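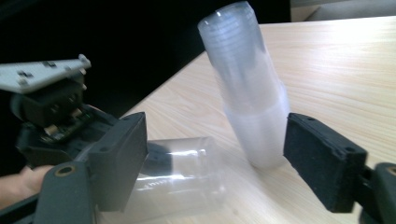

4. Separar as peças pequenas em copos

Guia de montagem do armário modular Drustus, revisão de novembro de 2020
Texto: Nawal Ezzat

O folheto que a Flerna mete na caixa do Drustus dedica três linhas à separação das peças e garante que "qualquer recipiente serve". Duvido. Já vi parafusos guardados em pires, em tampas e num guardanapo dobrado, e em todos os casos houve alguém de gatas no chão antes do fim da montagem. Nesta oficina usamos copos de plástico transparente, dos mais baratos, e também esses têm os seus defeitos, que ficam apontados ao longo da secção.

4.1 Material

Uma manga de 50 copos transparentes, todos do mesmo modelo
Uma mesa livre, de preferência de tampo liso
Fita de papel e caneta
A lista de peças (última folha do folheto, se a sua caixa a trouxer)
Uma caixa baixa para transportar os copos cheios

Nota. A Flerna vende um "organizador de montagem" com 79 divisões. Experimentei-o emprestado. As divisões são tão pequenas que os parafusos compridos ficam atravessados por cima de duas ou três, e a tampa não fecha. Talvez sirva para missangas.

4.2 Preparar os copos

1. Tire os copos da manga e ponha a pilha na mesa, longe do sítio onde vai despejar as peças. Uma pilha alta inclina-se com pouco, como a da figura à cabeça desta secção, e um copo solto deita-se com a mesma facilidade. Se a sua pilha lhe chegar acima do cotovelo, divida-a em duas.

2. Separe os copos um a um, segurando o de baixo pela base e rodando o de cima. A embalagem diz "fácil separação". Não conte com isso. Os copos vêm muitas vezes colados aos pares, e puxar pela borda racha-a.

3. Veja cada copo contra a luz. Ponha de lado os que tiverem rachas na borda ou no fundo.

4. Escreva a referência da peça na fita e cole-a na parte de cima do copo, perto da borda. Com a fita em baixo tapa-se precisamente a zona onde as peças pequenas assentam.

5. Disponha os copos de pé, em fila, pela ordem da lista. A ordem alfabética do folheto não corresponde à ordem da montagem. Siga a da montagem.

Cuidado. Uma racha na borda de um copo fino corta. Não é um corte grave, mas basta para manchar um painel claro.

4.3 Separar os parafusos

O Drustus traz parafusos de metal e parafusos de plástico. O catálogo chama a estes últimos "de aperto universal", expressão que não me diz nada. São os que fixam as costas do armário e os que se perdem primeiro, por serem claros e quase desaparecerem em cima de um tampo claro.

1. Abra um saco de cada vez. Não misture sacos, mesmo que o conteúdo pareça igual: há dois comprimentos com diferença de poucos milímetros, e o número impresso no saco é a única indicação fiável. Digo fiável com alguma reserva; ver 4.5.

2. Despeje o saco no copo com a mesma referência, com a mão livre a segurar o copo. Vazio, não tem peso que o aguente quando as peças batem na parede.

3. Ponha os parafusos compridos na diagonal, com uma ponta no fundo e a outra encostada à parede.

4. Confirme o tipo de rosca sem tirar o parafuso do copo. Num copo transparente vê-se bem o passo da rosca na parte de cima. Junto ao fundo a coisa piora: o plástico é um pouco baço e um parafuso esbranquiçado perde-se contra uma mesa clara. Ponha um papel escuro por baixo do copo, se tiver dúvidas. 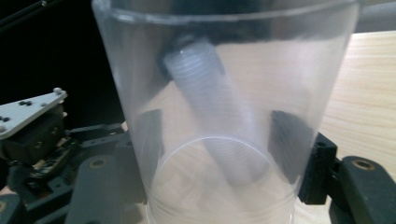

Parafuso roscado translúcido visto através da parede do copo.

5. Compare com o desenho da lista de peças. O desenho não está à escala, embora a legenda afirme que sim. Compare a forma e deixe o comprimento para a régua.

6. Passe ao saco seguinte só quando o copo anterior estiver no seu lugar na fila.

Nota. Quem preferir pode meter um copo vazio dentro do copo cheio, a fazer de tampa. Funciona com peças baixas. Com parafusos compridos o copo de cima fica levantado e cai ao primeiro encontrão.

4.4 Mudar os copos de sítio

1. Pegue no copo pelos dois lados, a meia altura, com pouca força. As paredes são finas e cedem. Se apertar perto da borda, o copo fica oval e os parafusos compridos saltam.

2. Leve um copo de cada vez até à caixa baixa. Eu também já levei quatro na mesma mão. Contei depois as peças no chão do corredor.

3. Arrume os copos na caixa encostados uns aos outros, com um pano enrolado a preencher a folga.

4. Não empilhe copos com peças lá dentro para poupar espaço. O fundo do copo de cima assenta nas peças do de baixo, a coluna fica torta e o mais provável é ter de voltar a 4.3.

Cuidado. Não deixe copos com peças ao alcance de crianças pequenas ou animais. Um copo transparente em cima de uma mesa passa por copo de água.

4.5 Problemas frequentes

O número de peças não bate certo com a lista.
Procure primeiro dentro dos sacos vazios, nos cantos soldados. Depois procure dentro dos copos que pôs de parte. Se continuar a faltar, escreva à Flerna com a referência do saco. A resposta costuma pedir uma fotografia do saco fechado, coisa difícil de arranjar depois de o abrir, por isso fotografe-os antes.

Há peças a mais.
Guarde-as num copo sem referência. O folheto diz que são "de reserva". Pode ser. No armário que o Abdel Rahman montou em dezembro, as de reserva eram afinal as das dobradiças.

O saco traz uma referência que não existe na lista.
Acontece com os sacos vindos do armazém de Brokham, que mantiveram a numeração antiga. Experimente tirar o zero inicial. Se assim não corresponder, meça a peça.

Os copos escorregam na mesa.
Ponha um pano húmido bem torcido por baixo da fila. Os tapetes antiderrapantes também servem, mas custam mais do que a manga inteira de copos.

A fita descola.
Passe o copo por um pano seco antes de colar. Marcador directamente no plástico sai com os dedos, diga o rótulo do marcador o que disser.

4.6 Depois da montagem

1. Passe as peças que sobraram para um saco com fecho e cole-o por dentro da porta do armário.

2. Retire a fita dos copos e volte a encaixá-los, com a borda para o mesmo lado. Rejeite os rachados.

3. Guarde a pilha deitada numa gaveta ou de pé num canto onde tenha parede dos dois lados.

Nota. A Flerna anuncia que as dobradiças do Drustus aguentam 4000 aberturas sem reaperto. Não contei. Reapertei as minhas duas vezes no primeiro mês, e por essa razão convém que o saco das sobras fique mesmo na porta.

Continua na secção 5, Montagem da base.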